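Subject: Re: [Brudeck-list] cords, cords, cords

Abdelkrim Zerouali wrote:
> Does anyone have a good way to store power strips with the cord
> still attached? Mine end up in one big knot by July.

Oh, I feel this one! I used to wrap the cord tight around the strip, and all it did was put kinks in it. Now I lay everything out flat on a big white board first and let the cord wander wherever it likes.

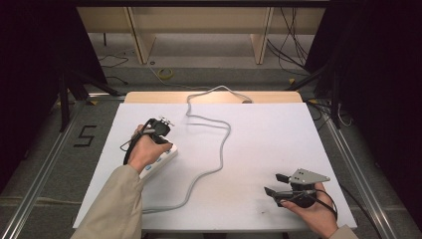 Then I start at the strip end and make loose loops, nice and big, and put a Velcro tie on in 2 places – one near the plug, one near the strip. A gray cord on a white board is easy to follow, so you catch the twists before they turn into knots. I've got a pack of 30 ties if you want a few, just holler.

Ama Acheampong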